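Buscar en el blog Buscar... Menú

Ordenar botones viejos sin volverse loca (lote grande, mesa pequeña)

Lectura: 6 min
852 compartidos · 134 comentarios

Va rápido que tengo otro lote esperando. Me preguntáis mucho por lo de los botones al peso, así que lo dejo escrito de una vez y ya os paso el enlace.

Punto de partida: bolsa de unos grandes almacenes que cerraron, o la lata de la abuela, o lo que sea. Mi último lote, 2000 botones según el vendedor. No los conté ni pienso.

Qué hace falta

- Una mesa despejada. La del comedor sirve.
- Algo liso y claro para tapar el tablero. Sábana, cartulina, lo que haya. Sobre madera los marrones desaparecen.
- Caja con compartimentos. Cuatro huecos, no más.
- Bandeja con borde.
- Colador viejo, jabón neutro, toallas.
- Hilo de algodón y aguja con ojo grande.
- Bolsitas y etiquetas. Yo uso las de Brumix, cualquiera vale.
- Luz. De dia mejor que de noche, siempre.

Lo de los cuatro huecos me lo pegó Océane Fehr, que lleva una mercería y ha visto de todo. Con una caja de veinte huecos te pasas la tarde dudando. Con cuatro decides y sigues. Mi reparto: dos agujeros, cuatro agujeros, con pie, y "no sé". El hueco de "no sé" se llena el primero, es normal.

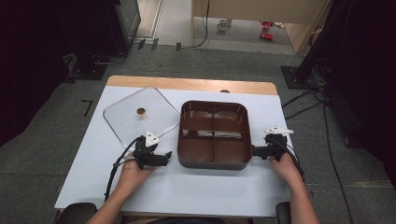
Paso 1. Volcar poco

Un puñado. Dos como mucho. Si vuelcas la bolsa entera te bloqueas y además ruedan. Los de pie sobre todo, esos van directos debajo del sofá.

Quita lo que no es botón: corchetes, imperdibles, monedas, algún diente de cremallera. Aparte en un tarro. No lo tires todavía, en los lotes de Hodžić me han salido hebillas muy decentes.

Paso 2. Primera vuelta, por cómo se cosen

Nada de colores todavía!! Error clásico. El color es lo que más llama y lo que menos ayuda, porque un azul marino de camisa y uno de abrigo no van a ir juntos nunca. Primero cómo se cosen. Luego tamaño. Luego color.

Truco de velocidad: coge con una mano y suelta con la otra. Parece una tontería, prueba.

Paso 3. Separar materiales

Aquí se complica. A ojo se saca bastante:

Nácar: frío al tocarlo con el labio, pesa, el reverso suele ser irregular. Brillo que cambia al girarlo.

Plástico: templado, ligero, a veces con marca de molde en el canto.

Metal: imán. Si pega, hierro o acero. Si no pega puede ser latón, aluminio, zamak... a la bolsa de metal y ya se verá.

Madera y coco: se nota la veta. NO van al agua. Repito, no van al agua.

Cuerno y hueso: tampoco al agua. Lupa y paciencia. El hueso tiene puntitos o rayitas oscuras, el cuerno vetas más largas.

Tela forrados: aparte del todo.

Lo de la aguja caliente para saber si es plástico, por favor no. Deja marca, huele fatal, y si te toca celuloide puede prender. Sreekumar Kotian comentó en la entrada anterior que estropeó así un juego completo de los años treinta. Pues eso.

Paso 4. Lavar (solo lo lavable)

Plástico, vidrio y nácar en buen estado. Agua tibia, una gota de jabón, colador. Remover con los dedos dos minutos. Aclarar. Nada de lejia, nada de vinagre: el vinagre se come el nácar.

Los metálicos, paño seco. Si hay verdín, cepillo de dientes blando y sin mojar. Los que tengan óxido serio los guardo separados porque manchan a los demás.

Paso 5. Secar y repasar en la bandeja

Una noche sobre toalla, boca abajo, que el agua se queda en los agujeros y en el pie. Si los embolsas húmedos en un mes huelen a sótano.

A la mañana siguiente a la bandeja. La bandeja la pongo en el centro de la mesa, cuadrada, de metal, con el reborde que para los botones cuando se te va la mano. Una sola capa. Los rotos se ven enseguida: agujero rajado, canto mellado, pie flojo. Fuera. O al tarro de manualidades, que los crios del cole no miran tanto.

Para mover la bandeja llena, las dos manos, una a cada lado. Con una sola se vence y vuelta al paso 1. Me ha pasado más de una vez.

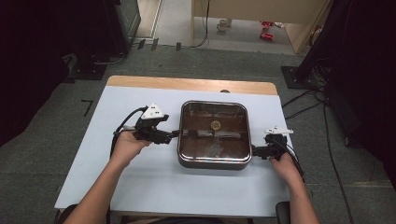
Paso 6. Hacer juegos

Lo que más gusta y lo que más vale. Busca iguales: mismo diámetro, mismo grosor, mismo dibujo. Ojo con los negros, hay mil negros. Ponlos junto a la ventana y verás que la mitad son marrón o verde botella.

Cuando tengas el juego, hilo por los agujeros y nudo flojo. Los de pie igual, por el pie. Cosidos a un cartoncito quedan mas bonitos pero se tarda el triple. Yo solo lo hago si van a venta.

Qué es un juego? Para camisa, siete u ocho. Chaqueta de punto, cinco o seis. Abrigo, con cuatro grandes te apañas. Menos de tres, a sueltos.

Paso 7. Etiquetar

En el momento, no "luego". En la etiqueta pongo:

diámetro en mm
material (con interrogante si no lo sé)
cuántos hay
de dónde salió el lote

Lo último parece de maniática pero cuando te falta uno sabes en qué bolsa rebuscar. Nafula Nyanda lo lleva en una hoja de cálculo, 3000 filas, respeto total. Yo, lápiz.

Paso 8. Guardar

Tarros de cristal para los sueltos de plástico, quedan monos en la estantería. Pero sin sol directo, amarillean. Nácar en papel o tela de algodón. Celuloide en caja ventilada, solo, lejos del metal. Si un botón huele raro o suda, sácalo ya del resto, contagia.

Dudas que salen siempre

Cuánto se tarda. Depende. Una bolsa mediana, un par de tardes con la radio puesta.

Sirve la criba de cocina para tamaños? Más o menos. Las pequeñas para botón de camisa sí. Para lo demas regla y listo.

Y los botones con marca detrás? Guardalos con la prenda apuntada si la sabes. Los uniformes tienen su gente, preguntad antes de malvender.

En septiembre subo lo de teñir botones de poliéster, que me lo habéis pedido. Falta probar un par de colores, el rojo me sale rosa.

Compartir Guardar Imprimir
134 comentarios · Ver todos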